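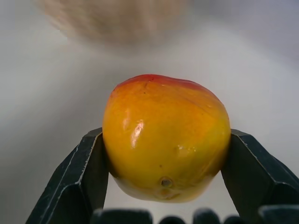 6. Setting Up Grasp Detection and Grip Control

Search this manual Go Clear

This section covers the Usov grasp module for Zerkik Control. It assumes that the arm has been homed, that the wrist camera calibration in Section 5 has been saved, and that the gripper answers to manual open and close commands. If the gripper status line reads "Unknown", go back to Section 4 before you continue.

The module does three jobs. It finds the item in the wrist camera picture, it picks a grasp pose, and it watches the fingers while they close. Each job has its own page under Setup > Grasp. Changes on one page are not carried over to the others until you press Apply.

6.1 Before you start

CAUTION: Keep hands clear of the fingers whenever the Armed lamp on the screen is lit. The software can close the gripper without a further prompt.

Use a plain, light work surface for the first run. A patterned surface can be used later, but the background model takes longer to learn and you will see more false outlines. Turn off any lamp that flickers.

6.2 Teaching the background

1. Move the arm to the View pose with no item on the surface.
2. Open Setup > Grasp > Detect.
3. Set Frames to 100.
4. Press Learn Background and wait for the bar to fill. Do not jog the arm while it runs.
5. Press Show Mask. The gripper fingers should be filled in gray. If part of a finger is left out, press Edit Mask and paint over it, then save.
6. Press Apply.

Note: The finger mask is stored separately for the open and closed positions. Repeat steps 4 and 5 with the gripper closed. The software blends the two masks for positions in between.

If you skip the closed mask, the detector may report the fingertips as a second item just as the gripper closes. The usual sign is error 289, "Target split". Clear it, teach the closed mask, and run again.

6.3 Setting up an item type

Item types are kept in the Library page. Lidham units ship with a few types already loaded. These are meant as starting points and will need adjusting for your own produce or parts.

1. Open Setup > Grasp > Library and press New.
2. Give the type a short name with no spaces.
3. Place one item on the surface and open the gripper fully.
4. Jog the arm until the whole item is in the live view. It does not need to be centered at this stage.
5. Press Capture. Turn the item a little and press Capture again. Do this until you have at least 3 views.
6. Set Surface to Matte, Glossy or Clear. For fruit with a shiny skin, choose Glossy. Bright reflections are then kept as part of the item and are not cut out of the outline.
7. Leave Color Weight at the default unless you plan to sort by color.
8. Press Save Type.

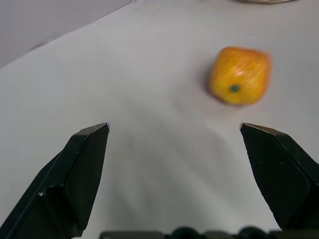 Figure 6-2. Wrist camera view with the gripper open and the fruit beyond the fingertips.

With the item beyond the fingertips, the planner has to work out an approach move before it can close. Check the Offset value on the Plan page. It gives the distance from the midpoint of the two fingertips to the center of the item outline. If Offset shows dashes, no item has been found.

Shadows next to the item are a common cause of a poor outline. If the outline spreads out to one side, raise Shadow Reject one step at a time. Setting it too high will eat into the darker parts of the item itself.

6.4 Running the approach

1. Open Setup > Grasp > Plan and choose the item type.
2. Press Find. A box is drawn around the item and a line is drawn for the finger closing direction.
3. Check that the line crosses the item near its widest part. To turn it by hand, drag either end.
4. Set Approach Speed to Slow for the first run.
5. Press Arm, then Go. The arm moves in and stops with the item between the fingers. The gripper does not close yet.
6. Compare the live view with the box. If they do not line up, press Back Off and repeat Find.

Planning should take no more than 3 seconds. On older controllers running the Ogbonna path solver, it may take longer on the first run after power-up.

6.5 Closing and holding

The Hold page controls how the fingers close. Two values matter most - Touch Level and Hold Force. Touch Level is the reading at which the software decides that a finger has made contact. Hold Force is the force it keeps up after both fingers have made contact.

1. Set Hold Force to the lowest value on the slider.
2. Press Close. Both finger lamps should change from gray to green.
3. If only one lamp turns green, press Open, return to the Plan page, and move the grasp center toward the side that stayed gray.
4. Press Lift Test. The arm rises a short way, waits, and comes back down.
5. If the Slip lamp comes on, raise Hold Force by one step and repeat the lift test.
6. When the test passes, press Save to Type.

CAUTION: Soft fruit can bruise under the skin with no mark on the outside. Do not use the force values from a hard item for a soft one.

Note: Hold Force is saved with the item type. Touch Level is saved with the gripper, and changing it affects every type in the library.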